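On Keeping a Household Inventory

Notes from the home office, August

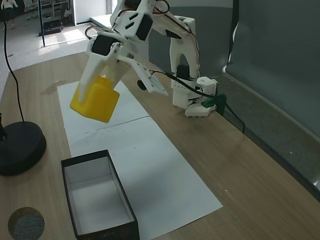
Why the Record Was Begun

The decision to prepare a written inventory of this household was made after a burst supply line in the upstairs bathroom. The damage was modest, but the insurer requested a list of affected items with approximate dates of purchase, and no such list existed. It took 12 evenings to reconstruct the contents of a single closet from bank statements and memory. The resulting document was accepted, although several entries were returned with a request for further detail.

It was therefore resolved that the whole house should be recorded, room by room, and that the record should be kept current. The present post sets out the method adopted and the results to date, for the benefit of readers who wrote in after the earlier post on filing tax papers.

Method

Each room is assigned a sheet. Each sheet carries five columns: item, maker, date acquired, price paid, and location of receipt. Where the price is not known, the column is left blank. Estimates were permitted at first and were later removed, as it became impossible to tell them apart from true figures.

Items worth less than the cost of a good lunch are entered as a group. "Kitchen utensils, one drawer" is sufficient. Books are also entered by the shelf, with the exception of the atlases inherited from Prernmont, which have their own page and a separate valuation.

Receipts are kept in a gray Hokach box file, arranged by year. Thermal receipts fade, and those from the hardware store in Urnum were already unreadable after three summers in a sunny drawer. All such receipts are now photocopied on the day of purchase and the copy is stapled to the original.

Results to Date

The inventory now stands at 346 entries. The garage alone accounts for 62 of them, a figure that prompted some discussion within the household and led to the sale of two bicycles and a tile saw. The dining room was the quickest to complete. The attic has not been started.

Certain categories proved troublesome. Gifts have no receipt and often no known price. Items on loan must be listed, but under the name of the owner; a sewing machine belonging to Jana Stöcker was entered as household property for most of the spring, and the error was corrected when she asked for it back. The Wendt dining chairs were bought as a set of six, of which five remain, and the sheet had to be amended to say so.

Storage and Review

One copy is kept in the desk. A second is held at a relative's house in a sealed envelope, and is replaced whenever the first has changed by more than a page. An electronic copy is also maintained - the paper version is treated as the authoritative one in the event of a difference.

Review takes place on the last Friday of each quarter and requires about an hour. Items sold, broken, or given away are struck through with a single line and the reason noted in the margin. They are not erased. Work on the attic is scheduled to begin when the weather cools.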